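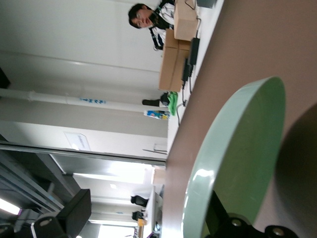

Plosov: perguntas frequentes

Respostas curtas às dúvidas que chegam mais vezes ao suporte. Se a sua não estiver aqui, abra um ticket e junte o log.

O que é o Plosov?
Software de controle e percepção para braços com câmera no punho. Três partes: Frei (planejador), Plidthorpe (gravação e replay), Cloltham (calibração). Dá pra instalar separado. O Frei sem o Cloltham roda, mas a pose sai torta.

A imagem do punho chega de lado. Preciso girar?
Não. O nó de percepção usa a transformada da calibração, tanto faz a orientação em que a câmera foi parafusada. Se girar o stream antes, aí sim quebra tudo. Só pra visualização: opção "girar preview" no painel.

O detector acha objetos na mesa do fundo. Como ignoro?
Defina a área de trabalho no arquivo de cena. Tudo fora do polígono é descartado: caixas, cabos, cadeiras, gente sentada. Sem polígono o Frei tenta planejar até a outra mesa e devolve erro 342 (alvo fora de alcance). É o ticket mais comum que a gente recebe.

Objetos redondos e brilhantes, tampa, prato raso. Funciona?
Funciona com ressalvas. Reflexo na borda confunde o ajuste de elipse. Baixe o ganho, ligue "filtro especular" e pegue a vista de cima sempre que der. Vista rasante = elipse muito alongada, erro de centro maior.
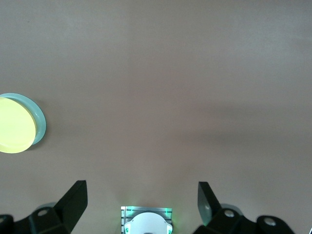
Página alterada pela última vez em 30 de dezembro de 2024

O objeto está cortado na borda da imagem. O planejador aceita?
Aceita como hipótese, não como alvo de preensão. Com um disco amarelo aparecendo só em parte no canto esquerdo, por exemplo, o Frei gera primeiro um movimento de recentragem e só depois calcula a pega. Pra desligar: recenter=false. Não recomendamos.

Duas peças redondas, uma sobre a outra, viram uma detecção só?
Às vezes. Se as cores forem bem diferentes (amarelo sobre azul-esverdeado claro) a segmentação costuma separar. Tons parecidos, não. Use a classe "empilhado" na anotacão.

Os dedos da garra entram na detecção?
Entravam até a build 287. Agora existe máscara automática, gerada pelo Cloltham com a garra aberta. Trocou os dedos, refaça a máscara. Leva 45 segundos.

Sombra na mesa vira obstáculo?
Só no modo RGB puro. Suba o limiar de contraste ou troque pro modo com profundidade.

Quanto posso gravar por sessão?
Limite de 1.782 quadros por episódio no Plidthorpe. Passou disso ele abre outro arquivo sozinho, os timestamps continuam. O replay junta os dois.

O replay não bate com o movimento original.
Confira se o relógio do controlador e o do PC estão sincronizados. Quase sempre é isso. Se não for, manda o log completo, nao só a última linha.

Quando sai a próxima versão?
Janeiro. Sem dia fechado ainda. Notas da versão vão na página de downloads.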